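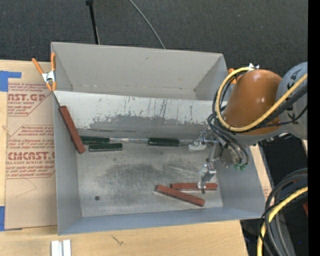

The bus to Merkedton left at a quarter to six in the morning, and Issa Boutros had been sitting on it since five, partly because he liked to choose his seat and partly because his wife had told him that if he checked the gas one more time she would leave him for the driver.

He had the window on the left side, where the sea would be. On his lap was a cake tin, and in the cake tin, wrapped in two dish towels and a page of newspaper, was a walnut cake that he had baked himself. It was the first cake he had ever made. He was sixty-eight years old.

"You'll want to put that overhead," said the driver, whose name was Kaj Nørgaard and who had driven the coast road for so long that people set their clocks by his horn at the Ondon bridge.

"I'd rather hold it," said Issa.

"It's a four-hour trip."

"I know how long it is, thank you."

He did know. He had made it every summer as a boy, with his cousin Jihad, the two of them sent up to their grandmother's house as soon as school let out, with a bag of oranges and strict orders not to talk to soldiers. Jihad Sabbagh was a year older and knew everything. He knew which dogs bit. He knew how to whistle with an acorn cap, and how to get a second helping out of their grandmother by telling her, very sadly, that he was full. And then they had grown up, and there had been the business with the house, and they had not spoken in 40 years.

It was hard now to explain the business with the house. Issa had tried once, to his daughter, and had heard himself go on for most of an evening about a well and a fig tree and who had paid for the roof, until she asked him — quite gently, she was always a gentle girl — whether anybody was living there these days. Well, no. It had been sold to a dentist.

The bus filled up slowly through the villages. At Srour a young man got on with a cello, which needed a seat of its own, and he looked so worried about asking that Issa moved his coat before the poor fellow could open his mouth.

"Fabian Moser," said the young man, when the cello had been settled. "I'm playing at a wedding. Is that a cake?"

"It's walnut."

"It smells wonderful."

"Does it?" said Issa, and was so pleased that he talked for the next half hour without stopping. He told him about the recipe, which was his grandmother's, and which had never been written down properly, so that it said things like *enough butter* and *bake until your aunt arrives*. He told him about the first attempt, and what had become of it, and how the neighbor's hens had refused it. And because the young man had a kind, sleepy face and would be getting off before him, he told him about Jihad as well.

"And he's expecting you?" asked Fabian.

Issa looked out at the sea, which had come up on the left just as he remembered, flat and white with the early sun on it.

"I wrote," he said. "I didn't put a date. I thought, if I put a date, he might go out."

Fabian considered this as far as the Ondon bridge, where Kaj leaned on the horn and a woman hanging out sheets waved without turning her head.

"I'd want to be in," he said finally, "if somebody was bringing me a cake."

He got off at the next stop, and Issa passed the cello down the steps to him with one arm, the tin held tight under the other.

Merkedton had a new square and a great many more cars, but the lane behind the church still went up too steeply, and Issa had to rest twice. The door was green. He had imagined it brown, for some reason, and he stood there feeling unprepared for a green door. Then he knocked.

It took a long time. There was a shuffling, and a cough, and something was knocked over and sworn at, and by the swearing he knew him at once, before the door had opened an inch.

They had both gotten so small! Jihad was leaning on a stick. He was wearing a cardigan buttoned one hole wrong, and he looked at Issa, and at the tin, and back at Issa, with his head on one side like a bird's.

"Is that Grandmother's?" he said.

"It's supposed to be."

"Did you put the orange peel in?"

Issa opened his mouth. The orange peel. He could see her hands doing it, the little knife going around and around over the blue bowl.

"No," he said. "I forgot the orange peel."

"You always forgot something," said Jihad, and his voice was not quite steady. He moved his stick over to the other hand and pulled the door wide. "Come in, come in, you're letting the flies in. I couldn't eat much, you know. I've just had breakfast. I'm very full."

So Issa cut him a large piece, and then another one.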